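Hurkalar Bench Cell, Set-up Guide
Section 3: Bracket-to-Tray Task

3.1 Scope

This section covers bench preparation and operator handling for the bracket-to-tray task. The task is a shop-floor chore at its simplest: take a flat part from the work surface and place it in a tray. An experienced assembler does it without looking. No policy supplied with Renonent 2 does it unattended to a standard we would sign off for production, and the cell should not be scheduled as a replacement for a packing station.

Operator demonstrations recorded under this section are used to train and score the policy. Results depend heavily on a consistent layout.

3.2 Preparing the bench

1. Wipe down the white work surface. Remove tape residue and offcuts.
2. Place the tray on the surface, within reach of the right gripper. The tray must be empty.
3. Lay the part flat on the surface, beside the tray. Do not lean it on the tray wall.
4. Check that the gripper cables run clear of the tray and the part.
5. Close the jaws of each gripper once, in free air, and release.

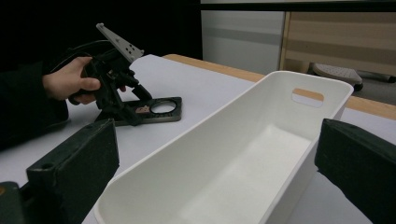 Figure 3-1. Gripper at the part, with the empty bin alongside.

NOTE: Bins with a handle cutout in the end wall are acceptable. Enter the bin type in the Testora log before the first run, as the policy is sensitive to changes in wall height and colour.

3.3 Handling the part

Thin plates are the main source of failed grasps. People slide a fingernail under the edge; parallel jaws have no equivalent. Use the two-gripper method unless your site supervisor has approved another.

1. Bring both grippers in low, one to each side of the part.
2. Clamp one edge with the right gripper.
3. Steady the opposite side with the left gripper. Light contact is enough.
4. Lift until the part is clear of the surface, then pause.
5. Move to the tray, lower the part below the rim and release.
6. Withdraw both grippers before starting the next run.
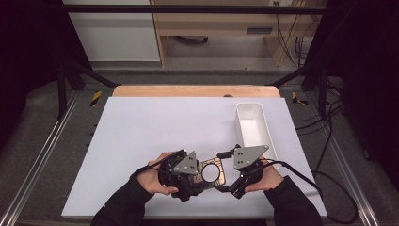

Figure 3-2. Two-gripper hold. Right jaws clamped on the edge of the bracket, left gripper against the opposite side.

CAUTION: Do not hook a jaw through the large hole in the bracket. It feels secure in the hand, but the policy copies it poorly and will drag the part.

CAUTION: Keep fingers away from the jaws while the trigger is pressed.

3.4 Expected performance

In acceptance testing at the Pastor site, Saranya Menon logged 114 unattended runs. Most failures occurred at step 2 of 3.3, with the jaws closing above the plate. After 8 consecutive failures the policy did not recover without an operator resetting the part. Placement into the tray was the more dependable half of the task.

Household variants (cutlery to drawer, lids to containers) are not supported in this release. The same weakness with flat objects applies, and the layout of a kitchen bench can't be controlled to the tolerance assumed here.

3.5 Faults

Part rotates during lift: move the clamp point closer to the middle of the edge.

Cable catches on tray: stop, set both grippers down and reroute. Discard the run.

Repeated missed grasps: recalibrate as per Section 2. If the fault persists, send the log to Ignacio Benítez in field support.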